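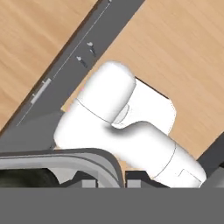

Simulated arm over the wood table, pegs on the rail near the top.

Search the help pages Go
Print this page | E-mail this page

How many demos before I train again?

Posted by plandcombe_pete

I'm collecting practice runs in simulation for a little learning project I call Gresar. I drive the arm by hand, save the run, and start over. So far I have 1,027 saved, but 172 of those are ones where I fumbled and had to back up. Do I toss them? And does it matter that the table looks the same in every run? My evenings are disappearing into this thing!

Posted by Nilar

I'd keep the fumbles where you recovered – put them in their own folder and train once with them and once without. Mine got a lot better at fixing its own mistakes after I quit throwing those out. Toss any where you gave up. And yes, change the table! I swap the wood and move the light every 7 runs or so (I have a script for it now), and I shift the start pose a little too. Check the view from above while you're at it. If the arm covers the pegs half the time, add a second view.

Posted by pollock22

more is better imo. I quit at 3,166 and it still missed sometimes

Posted by plandcombe_pete

Thanks, both. Splitting the folders tonight – will post when the two trainings finish.

Last updated: November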